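How do you teach a robot to pick up a glass tube?

Picking up a glass is easy for you. You don't think about how far to open your fingers or how hard to squeeze. A robot has none of that to start with. Everything it does with its hands has to be put there by someone, or learned.

For a long time, people wrote robots a list of exact instructions. Move left by this much. Close the gripper. Move up. This works well in a car factory, where each part arrives in the same place every time. In a laboratory it works badly. Somebody moves a rack a little to one side, or leaves a beaker where there wasn't one yesterday, and the list of instructions is wrong.

The Stirkdale project tried another method. It is called learning from demonstration, and it means that the robot learns from being shown.

What is a demonstration?

A demonstration is one go at a job, from start to finish, with a person in charge of the robot's arms. The person moves a pair of handles and the arms copy the handles. While this is going on, a computer saves two things many times a second: what the cameras see, and where every joint of both arms is.

The Stirkdale robot is called Jito. It has two arms, and each arm ends in a gripper, a kind of hand that opens and closes. Its jobs are done at a laboratory bench with ordinary science equipment on it. 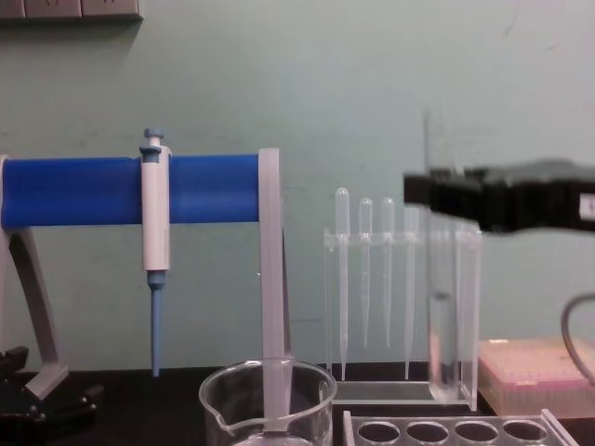
One of the grippers holding a test tube by its upper part. The plastic droppers next to it are called transfer pipettes.

Glass tubes are a hard thing for a robot to learn about. They are see-through, so a camera often picks up the wall behind the tube and hardly any of the tube itself. They are smooth and round, so they can turn or slide. If the gripper squeezes too hard the glass may crack, and if it squeezes too gently the tube drops.

How many times does it need to be shown?

More than you would. The team recorded 2780 demonstrations, in four kinds of job:

Taking a tube out of a rack
Putting a tube into a rack
Standing a tube in a beaker
Passing a tube from one gripper to the other

Not every demonstration was a good one. Sometimes the person missed, or had to try again. The team kept many of these. A robot that has only ever been shown perfect goes does not know what to do when it is a little bit off. If it has seen a person miss and then put it right, it has something to copy.

Where does the learning happen?

All the demonstrations go into a computer program called Dident. You can think of Dident as a guessing machine. It is given one moment from a demonstration and has to guess how the arms moved next. Then it is told what the arms really did. If its guess was wrong, it changes itself slightly and tries another moment. It does this over and over – the longest run took 11 days.

At the end, Dident can look at a bench it has not seen before and guess what a person would do with the arms. Those guesses are sent to the robot as movements.
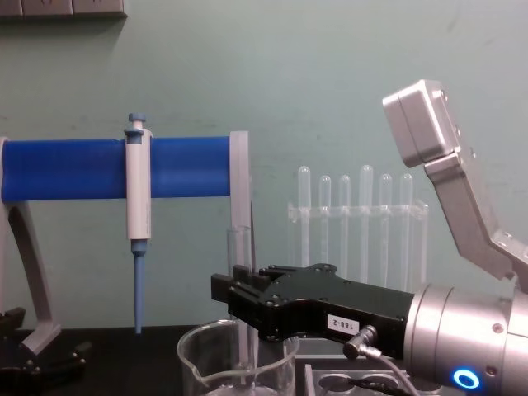
A gripper close to a test tube standing in a beaker. Part of the second arm is above it, on the right.

A beaker is much wider than a test tube, so a tube put into one can lean to any side. In the demonstrations people nearly always lined the gripper up with the tube before closing it. None of this was written down as a rule. Dident had to pick it up from the recordings.

Was it any good?

To find out, the team set up a test at a different laboratory, Arruda, with a bench the robot had not been trained on. Jito was given 100 goes, with nobody on the handles. It finished the job in 59 of them.

You might think 59 out of 100 is a poor mark. The older method, with the list of exact instructions, was tried on the same bench and managed 4. Most of Jito's mistakes came when it passed a tube from one gripper to the other. One gripper has to let go just after the other has taken hold, and it often let go too soon.

The team is now recording more demonstrations of that one job.

Words to know

Gripper: the part at the end of a robot arm that holds things.
Joint: a place where a robot arm bends or turns, like your elbow.
Demonstration: one recorded go at a job, done by a person moving the robot.
Pipette: a tool for picking up and moving small amounts of liquid.

Page last checked 31 Aug 2024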